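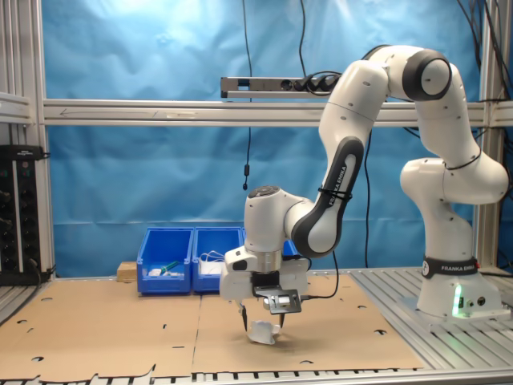
**¿Qué pasa ahora con las cajas de cartón que llegan al taller de Jalteck?**

Se abren, se aplanan y se guardan para cubrir las mesas de trabajo. Las que no sirven para eso van al punto de recogida de papel del polígono de Wada.

El taller de Jalteck, en la nave 17 del polígono de Wada, ha dejado de tirar las cajas grandes de embalaje. Desde febrero las desmonta y emplea el cartón como superficie de trabajo, sobre las mesas de perfiles de aluminio. La medida se probó primero en una sola mesa y en abril se extendió al resto de la sala.

El año pasado salieron de la nave 3523 kilos de cartón, según el registro que lleva la propia empresa. Una parte eran cajas de envíos pequeños, que se rompen al abrirlas y tienen poco uso. Lo demás eran embalajes grandes, de una pieza, que llegaban con los pedidos de material y pasaban directamente al contenedor.

El cartón se coloca sin cortar cuando el tamaño lo permite. Si una plancha no alcanza, se ponen dos a tope, con la junta hacia el centro de la mesa. Se aceptan planchas con perforaciones y ranuras pequeñas, siempre que queden planas. Las que tienen grapas se apartan hasta que alguien las quita —con alicates, no con destornillador, según la hoja de instrucciones colgada en la entrada—.

Hasta ahora las mesas se cubrían con lámina de espuma comprada por rollos a Skistimix. El taller gastaba siete rollos por trimestre. Todavía quedan dos en el almacén y se reservan para piezas con pintura reciente. El contrato con el proveedor no se ha cancelado, aunque el pedido de primavera no se hizo.

El cambio ha obligado a ordenar también lo que se guarda encima de las mesas. Las herramientas de mano y los cables van ahora en cajones azules de plástico, puestos en fila al fondo, para que la plancha pueda cambiarse sin vaciar toda la superficie. Jalteck pide que en cada cajón haya un solo tipo de cosa. La norma se cumple a medias, reconoce la empresa en su nota, sobre todo con los cables, que acaban enredados.

La nota detalla además qué restos no deben quedar sobre el cartón al terminar el turno: papel usado, cinta adhesiva y bridas cortadas. Se recogen a las seis de la tarde. Las manchas de grasa no obligan a retirar la plancha, pero sí impiden llevarla después al contenedor de papel, y por eso se ha habilitado un segundo contenedor junto al muelle.
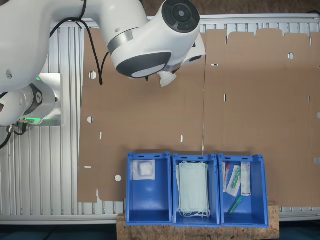 Maite Larruscain

La otra novedad es el uso de las cajas desplegadas en vertical. Algunas se apoyan contra la estructura de aluminio, abiertas, con la línea de plegado y las solapas recortadas a la vista. De este modo cubren buena parte de los perfiles y hacen de fondo liso detrás de la zona de trabajo.

Para los fondos se prefieren cajas marrones de dos paneles grandes. Las solapas no se recortan, de manera que la caja puede volver a montarse si hace falta para un envío. En la última revisión había 55 planchas guardadas en el almacén, entre las destinadas a mesa y las de pared, ordenadas por anchura y no por procedencia.

Beltix, la firma que gestiona la recogida de papel y cartón en el polígono, ha confirmado que mantendrá el mismo calendario para la nave pese a la bajada de volumen. El camión pasa a las ocho de la mañana y el cartón debe estar atado y seco. Las planchas retiradas de las mesas se admiten con agujeros y marcas de cúter. Las que llevan restos de espuma pegada se devuelven.

Otros talleres de Wada han preguntado si pueden quedarse con el cartón sobrante. Jalteck lo entrega sin coste en el muelle de carga, de nueve a una, y solo en planchas enteras. No se reservan piezas por teléfono. Quien necesite una medida concreta tiene que llevar apuntado el ancho de su mesa, porque en el almacén no hay sitio para extender las planchas una por una.

La empresa revisará el sistema en septiembre. Entonces decidirá si compra un soporte para guardar el cartón de pie, ya que las planchas apiladas en horizontal se comban por las esquinas, y si retira del todo la espuma. Hasta esa fecha seguirán en vigor las instrucciones de la entrada, que se han reimpreso con letra más grande.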